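Avero Household Task Kit
Section 4. Setting Up a Laundry Task

4.1 Scope

The Avero can pick up a single cloth and place it in a container with fair reliability. Folding is still at trial stage. Sites should not plan on unattended folding, and results from one table or fabric should not be assumed to hold for another.

4.2 Before You Begin

1. Clear the table and wipe it down.
2. Place one cloth in the basket. Do not fold it first.
3. Set the basket to one side, within reach of the arms.
4. Start the Maltance software and wait for the steady tone.
5. Select Laundry, then Single Item.

Note: Allow some 10 minutes for warm-up after the unit has been stored in a cold room.

4.3 Recording the Demonstrations

1. Put on the gloves and fasten the wrist straps.
2. Take one controller in each hand.
3. Hold both hands over the table, apart and still, until the tone sounds.
4. Complete the task at an even pace.
5. Repeat for a set of 24 demonstrations. Rest after the first 12.

Caution: Stop at once if a cable catches on the basket or the table edge.

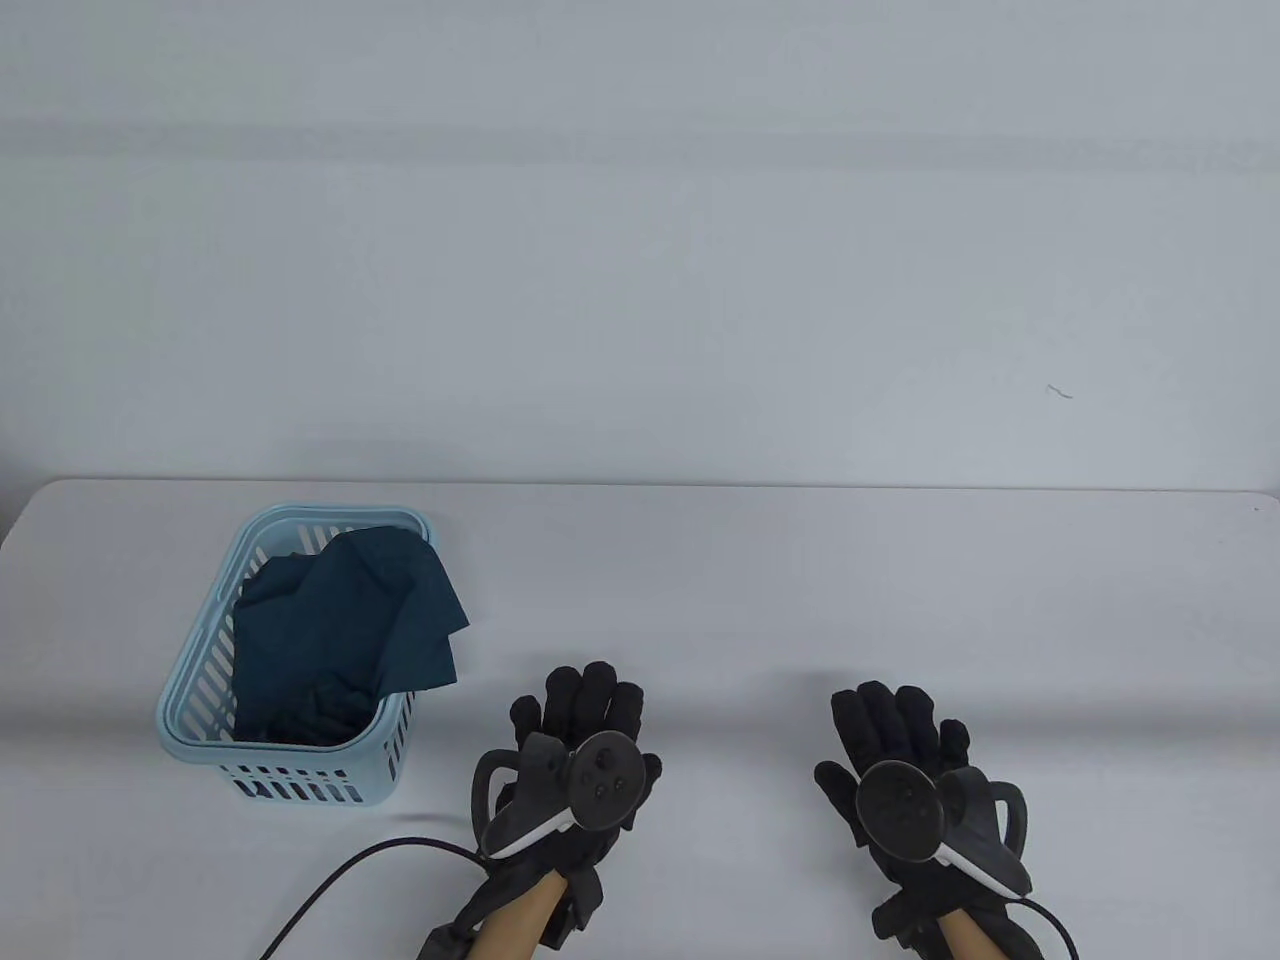 Cloth remains the hardest material in the household set – its shape changes with every touch. The starting position should therefore vary between demonstrations. A dark teal cloth bunched in the light blue basket, with one corner hanging over the rim, is an acceptable start and gives the arms an easy first grasp. Include starts with no loose corner as well.

4.4 Checking the Result

Run the task 2 times under supervision before changing the fabric. Record dropped items as failures, even where the unit recovers them. For towels larger than the basket, refer to Section 6.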